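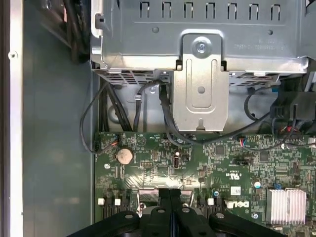 Most of what gets written about robot learning data counts episodes and stops there, so the count comes first and the complaints follow. Aretetti is a set of 1,299 teleoperated episodes of a two-fingered arm working inside old desktop computers, recorded for the Sturnmont teardown project. The number sounds better than it is. A wrist view over a Dell motherboard, with black cables looping down from under the drive cage and a coin cell sitting in its holder near one of the connectors, holds a great deal that a person can name at a glance and a policy has no reason to care about. We do not know how much of that a model trained on these episodes picks up. Please don't cite this card as evidence that it does.

Status

Released Jun 29, 2018. No further recording is planned. Fixes to labels will be made if someone sends them.

What is in it

Each episode is one attempt at one task inside one open case. The tasks are: unplug a named cable, pull the coin cell, open a memory latch, and touch a named screw head without turning it. The last one exists because turning screws with this gripper went badly and we gave up on it.

Every episode folder holds the wrist video, joint positions, gripper opening, a one-line instruction and an outcome label. There is no force data. Anyone who tells you they can learn connector removal from this set without force data should be asked to show it on a case they have never opened before.

The cases

Nine cases were used, all bought as scrap in one lot from Fandden. That is the biggest weakness here. Episodes from the same case share the same cables, the same dust and the same stamped sheet metal, and a random split across episodes puts all of that on both sides. Our first baseline was scored that way and looked excellent. Quang Huỳnh then held out whole cases and the score fell so far that we pulled the baseline from the release. Split by case. The file splits_by_case.txt does it for you. The older splits.txt is still in the folder so that earlier results can be checked, and for no other purpose.

How it was recorded

Two operators, Gifty Yakubu and Nghĩa Văn, drove the arm from a hand controller while watching the wrist feed. The case lay open on a bench. Cases were turned by hand between blocks of episodes, so the printing on a board may be upside down in one block and the right way up in the next. We did this on purpose and would do it more often next time. Lighting was whatever the room had. Bare metal throws glare in a lot of the video.

The two operators do not move alike. Gifty comes in slowly from straight above; Nghĩa slides in along the board and corrects late. A small classifier can tell them apart from joint positions alone, which means your policy can too. The operator field is in the metadata. Use it.

Outcome labels

Labels are success, failure and unclear. There are 381 failures. We kept them all, after some argument. Tarek Chidiac labeled from video and Myrto Mavromatis relabeled a portion without seeing his answers. They agreed well on the coin cell and poorly on cables, where the fingers often hide the plug at the moment that matters. A success on a cable task means the labeler believed the plug came free. Treat it as an opinion.

Instructions were typed after the fact for part of the set, and some of them describe what the operator did instead of what the operator was asked to do. Those carry the flag post_hoc. We would leave them out of any language experiment.

What we would not use it for

Claims about recycling lines. Claims about any machine other than an old desktop with its side off. Comparisons with the Amissah set, which used a different gripper and counts an episode differently.

Known problems

Joint timestamps drift against the video in the November pilot episodes. The pilot flag marks them.

The gripper opening reads slightly above zero when fully closed. We did not correct it.

One case had its memory removed partway through recording, and the case ID was not changed.

Contact

Corrections go to Myrto. Include the episode folder name and what you think the label should be.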